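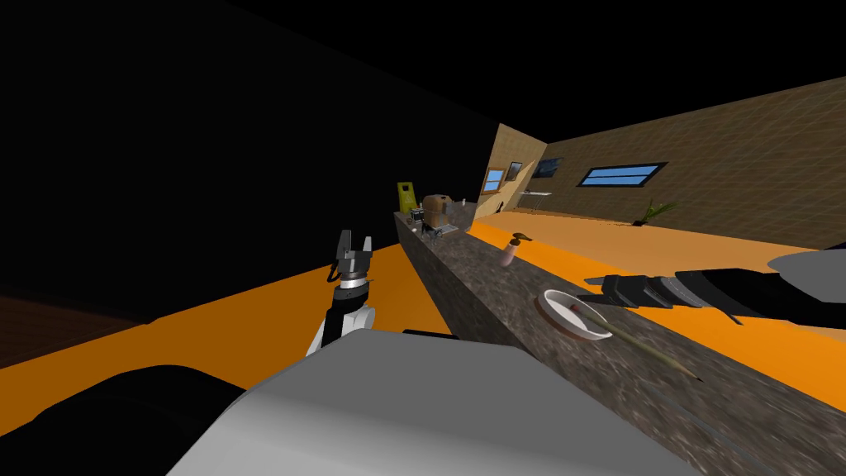 Customers of Ollotport who run its two-armed counter robot have asked whether it is safe to keep using the machine after a gripper fault reported this winter. Ollotport says they should leave the left arm switched off until new control software is installed.

MARCH 2023 – The fault affects robots running Landry control software, version 7. When both arms work near a counter, the left gripper can fail to register a stop command and close on whatever is between its fingers. Ollotport has received 12 reports. In 8 of them an object was broken. No injuries have been reported.

Sodasis, which tests the software, repeated the fault in simulation, using a kitchen-style room with a stone counter and small items such as a bowl and a pump bottle. It appeared in 40 test runs, always after the right arm had reached across the counter first.

A corrected version will be sent to all owners at no charge – robots bought through Gokon will be updated by Gokon staff. Work is due to finish in July. Until then, keep hands away from both grippers while the power is on.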